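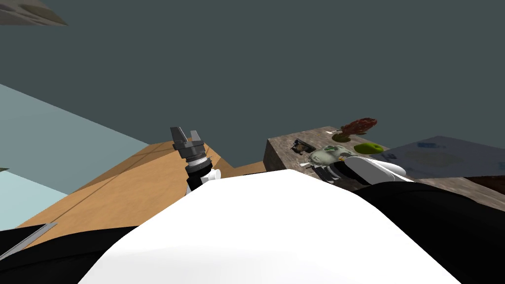
How to read your water meter and find a slow leak

Updated Sep 22, 2026

Quick one as I've had three emails on this. Bill came in high, everyone in the house swears they haven't changed anything. Might be a leak. Costs nothing to check and you don't need a plumber for the first bit.

What you need

A torch. An old towel to kneel on. Something to write with, pencil is best as pens give up in the damp. Food colouring for the loo test. An hour or so when no one wants a shower.

Step 1. Find the meter

Usually outside under a small lid in the pavement or the front path. Sometimes under the kitchen sink, sometimes in a cupboard by the front door. Flats are a pain, try the landing cupboard first. Lift the lid with a flat screwdriver, not your fingers. Spiders. There may be a foam plug under the lid, pull it out and keep it, it stops the frost getting in.

If there's muddy water in the hole bail it out with a yoghurt pot. Normal after rain. If it fills straight back up with clean water, stop here and ring your supplier.

Step 2. Read it

Black digits are cubic metres, and that's what you're billed on. Red digits (or the little dials) are the litres, ignored for the bill but those are the ones we want. Ours is an old Golteck with a scratched face so I have to wipe it and hold the torch sideways.

Write down ALL the digits, black and red. Mine said 1796 in black last time. Write the time next to it too.

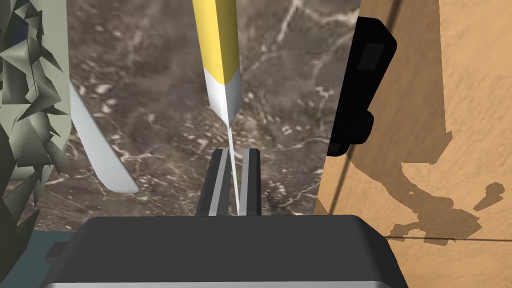 Pencil, point down.

Step 3. Turn everything off

Taps, washing machine, dishwasher, the lot. Outside tap as well. If you've got a water softener check it isnt due to run. Combi boiler can stay on, just don't draw any hot. Tell the family no flushing.

Wait 50 minutes. Go and do something else.

Step 4. Read it again

Same numbers, red ones included? No leak while you were testing. Look at your habits instead, or ask if the last bill was estimated (ours was, twice).

Numbers moved? Water's going somewhere. Carry on.

Step 5. House or supply pipe

Find the inside stop tap. Normally under the kitchen sink, turn clockwise. Don't force it. If it's stiff, a bit of penetrating oil, leave it, try again later. A snapped stop tap is a much worse day than a leak.

Run the cold kitchen tap till it stops. Now back to the meter.

Meter still turning: leak is between the meter and the house, so underground. Look for a soggy patch or a strip of grass that's greener than the rest.

Meter stopped: leak is inside. Open the stop tap again and go to step 6.

(If your meter is indoors and sits after the stop tap this step won't tell you anything. Skip it.)

Step 6. The loo test

It's nearly always the loo. Lift the cistern lid, few drops of food colouring in, dont flush. Come back in half an hour. Colour in the pan means the flush valve is letting by. New washer or new seal, both cheap. I used a Tarnine seal last time and it fitted, take the old one to the shop with you anyway.

No colour? Check these:

Overflow pipe outside, dripping?
Under the bath, take the panel off
Back of the washing machine
Pressure relief pipe from the boiler
Outside tap, esp if it froze last winter

Step 7. Keep a log

Read it once a week, same day, in a notebook by the door. Take last week's number from this week's. You'll soon see what normal looks like for your house. Do one extra reading in November before the cold starts, then put the foam plug back in propertly.

More on stop taps and lagging on the winter page.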